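Questions I get asked all the time

I'm Amber Stevens, and I run Sorneteo, a small herbal tea and tincture consulting practice. These are the things people email me most, so I finally put them in one spot!

Do I need to know anything about herbs before I book?
Nope. Plenty of my clients have never gone further than a chamomile tea bag from the grocery store. Bring your questions and a list of whatever you take now (prescriptions, vitamins, all of it) and we'll start there.

Are you a doctor?
I'm not, and I won't diagnose anything. I trained as an herbalist under Heike Hagedorn, and the first thing she drilled into me was when to send somebody back to their physician. If you're pregnant, nursing, or on blood thinners, please talk to yours before we meet.

What does a first visit cost?
It's $176 for a first visit, which runs 90 minutes, and you get written notes afterward. Follow-ups are shorter and cheaper - I'll quote you when we know what you need.

Tea or tincture?
Depends on you! I love tea, but if you're running out the door at six every morning with a kid under each arm, you won't stand there steeping nettle for 15 minutes. A tincture takes seconds. It also has alcohol in it, so tell me if that's a problem and we'll look at glycerin versions.

Will it help me sleep?
Maybe. Some folks do well with passionflower or lemon balm and some don't notice a thing. I usually ask people to stick with one herb for two weeks before we change it, and to write down their bedtimes (yes, the embarrassing ones too).

Where do your herbs come from?
Mostly from Marloes Van Dijk, who grows for me at Vurkholm. She dries everything in small batches, so now and then we're out of something. Calendula was gone by February this year.

Can I bring a friend?
Sure, as long as you're fine talking about your digestion in front of them.

How should I store what I buy?
Keep it somewhere dark and dry with the lid on tight. The shelf over the stove is the worst place in the house - too warm, too steamy.

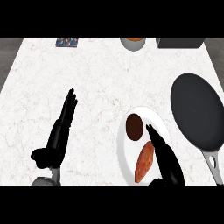 Dried leaves and flowers are best within a year, and roots keep a bit longer. If a jar has lost its smell, compost it and start fresh.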